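November 30, 2019
Room refit, Feltesell side – tables and floor

Continued with the furniture list left over from March. The wooden table stays on the Rønning plan as drawn. The white square table is the open question, so most of the morning went on that.

Measured top height at the corners with the steel rule. Three corners read the same, the fourth is 2 mm low. Shimmed under that leg with a felt disk from the Milteck box and rechecked – level now in both directions. The black legs have screw-in feet under the caps, so the shim can come out once the proper wrench is found. Leg-to-leg distance on the long check was 826 mm.

Floor: marble is hard on felt. The old disks on the chairs were worn through to the adhesive. Used 117 new ones out of the box of 180, remainder is on the shelf by the door.

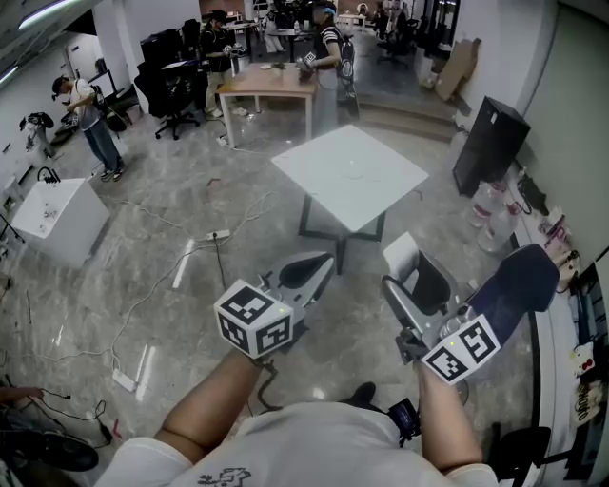

White square table in the center of the room, wooden table behind it, power strip on the floor.

Power strip is still at the foot of the wooden table. It should go up under the tabletop, on the side away from the walkway. The Munotine clips are rated for the weight but need a flat surface 193 mm long, and the crossbar interrupts that. Options are to move the clips outboard or screw a batten to the underside. Prefer the batten.

Glossy top on the white table shows a faint reflection. A matte mat would fix it, but no purchase until the layout is settled.

Open:
– wrench for the leg feet
– batten, cut to length, two screws
– recheck level after a week of use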